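4. Setting up the picture for action movies

The Marty projector comes out of the box in a mode called Cinema Punch. The box says it was tuned for fight scenes. Watch one in it before you believe that.

1. Press MENU, go to Picture, and change Cinema Punch to Film.

2. Set Motion Assist to Off. Low is not the same as Off, whatever the on-screen help says. A wire stunt with Motion Assist on looks like a rehearsal tape.

Note: The unit turns Motion Assist back on after a firmware update. Check it again each time.

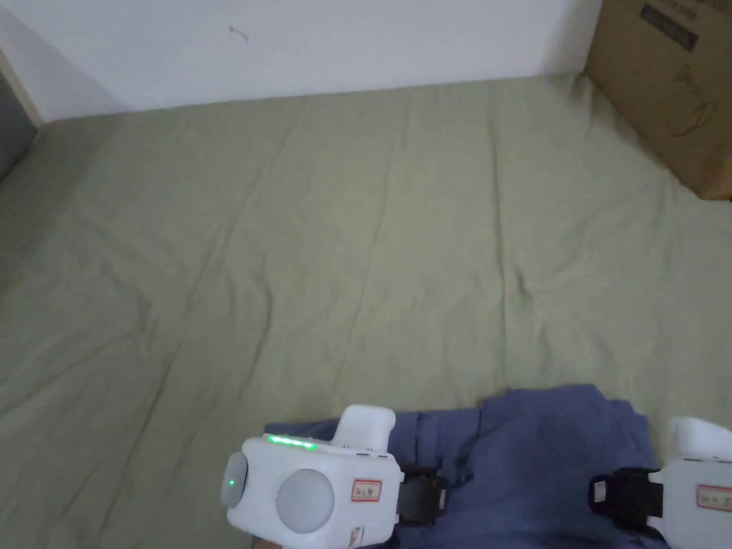
Noémie Ferrand writes that she leaves it on Low for subtitled movies, where the text judders less on slow pans, and she would like this manual to stop being so stern about it. Fair enough. Try Low with subtitles and judge for yourself, but go back to Off for the fights.

3. Set Sharpness to 2. The factory number is far higher and draws a thin white line around every actor.

4. Leave Dynamic Black alone until you have watched one night scene all the way through. It promises deeper shadows - mostly it dims the whole picture and then changes its mind.

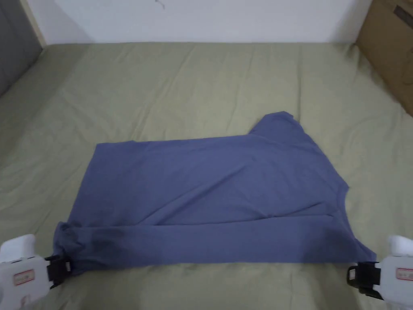

Blue-gray T-shirt spread on a sage-green sheet

5. Set the screen size under Install > Throw. For a 146-inch picture, expect to give up a lot of brightness. The spec sheet says 3,660 lumens, a figure measured in the brightest mode, which is also the greenest.

Caution: Do not look into the lens while adjusting focus. Do not cover the side vents. Let the fan stop by itself before you unplug the unit.

6. For sound, choose Direct under Audio > Output. The Arena setting adds echo to every punch. Some people like that.

If the voices run behind the lips, open Audio > Delay and start at 200 ms. Move down in small steps, using a scene with plain talking in it. Auto Delay is also offered. We have had mixed luck with it.
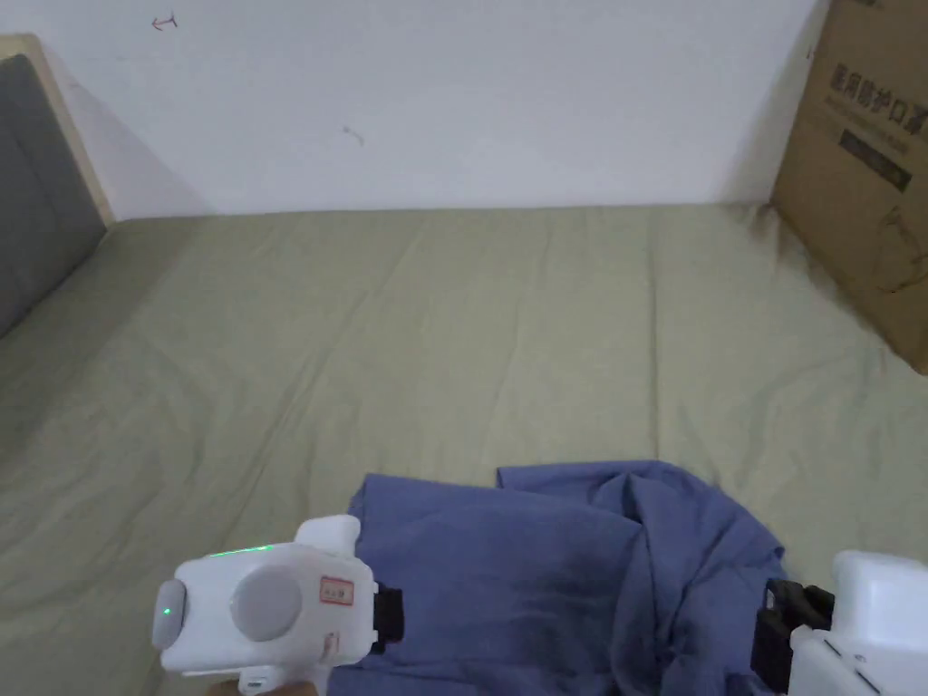

Photo: Aurélien Hamel

7. Save everything to User 1. Settings are kept per input, so a disc player and a streaming stick each need their own pass through steps 1 to 6. "Copy to All Inputs" copies the picture settings and skips the audio ones.

For lens shift and keystone, see section 5.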